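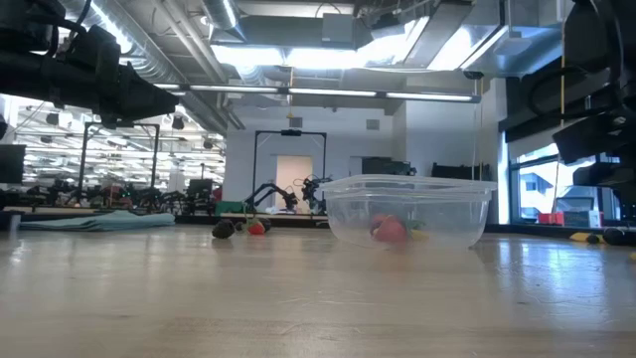 Carnet d'atelier | Entrées | Matériel | Rangement | Commentaires

Juin, après le déjeuner

Repris la question du bac transparent. Rochelle y croit toujours, moi de moins en moins. Son argument : si on voit à travers les parois, on trouve la pièce sans vider le bac. Je veux bien. Sauf qu'avec des fruits factices, voir ne veut pas dire reconnaître. Le rouge rosé au fond du bac, avec son petit feuillage vert, je l'ai noté « fraise » ce matin et « pomme » après le café. Le jaune glissé derrière, on en devine trop peu pour trancher entre banane et citron. Si moi j'hésite, je ne vois pas bien ce que vaudra un inventaire fait au coup d'œil par quelqu'un de pressé.

Reste de la dînette encore sur la table : la fraise rouge à collerette verte, près du bac, et les pièces sombres à gauche. Pour la grosse presque noire, Rochelle dit aubergine, Shigeru dit avocat. La fiche Godadier ne tranche pas, elle dit « légume foncé », ce qui est commode pour celui qui l'a rédigée. Au bout à droite, il y a encore du jaune et une pièce foncée, trop près du bord à mon goût. À repousser vers le milieu avant de partir.

Le plateau. Le vernis est joli et je continue de penser que c'est une mauvaise idée. Les plafonniers se reflètent dedans, et dès qu'on se penche pour vérifier une teinte on a du blanc plein les yeux. Shigeru propose le tapis mat de chez Orkwood. Prix non communiqué, délai non communiqué, « très bons retours » d'après leur catalogue. Les retours de qui ? Je demande un échantillon avant toute commande.

Méthode de tri. Deux propositions sur la table depuis la réunion :

Par couleur (Rochelle). Rapide, ça se vérifie de loin. Mais les pièces sombres finissent toutes ensemble et on ne règle rien.

Par nom (Shigeru). Plus propre sur le papier. Suppose qu'on soit d'accord sur les noms, voir plus haut.

J'ai essayé la version couleur pendant 15 minutes. Verdict provisoire : ça marche pour les rouges, et pour les rouges seulement. Je ne trouve pas que ce soit un résultat. On m'a répondu que l'équipe de Wihongi range comme ça depuis 8 mois sans se plaindre. Ne pas se plaindre et ne rien perdre, ce n'est pas la même mesure, et personne n'a pu me dire combien de pièces ils avaient rachetées.

Sur le bac lui-même : le bord évasé est pratique pour le soulever, je l'accorde. En revanche les parois prendront des rayures, comme celles du lot précédent, et la transparence dont on me vante les mérites aura disparu avant l'hiver. Une étiquette sur le petit côté coûterait moins cher que de remplacer le bac. Clalside vend des pochettes adhésives par 4, il en reste un paquet dans le tiroir du haut.

À faire :
- une liste de noms unique, signée par nous trois, avec « sombre, rond » accepté comme nom s'il le faut
- échantillon Orkwood
- étiquette du bac, au feutre pour commencer
- redemander à Wihongi leur décompte, par écrit cette fois

Commentaires

Rochelle Bolger : Je maintiens aubergine. Et les rouges, c'est déjà une bonne partie du lot, tu es dur.

Shigeru Tamura : Échantillon demandé chez Orkwood. Ils répondent que ça part « prochainement ».

Rochelle Bolger : Pour l'étiquette, évite le feutre bleu, il s'efface au chiffon. J'ai mis un noir dans le tiroir avec les pochettes.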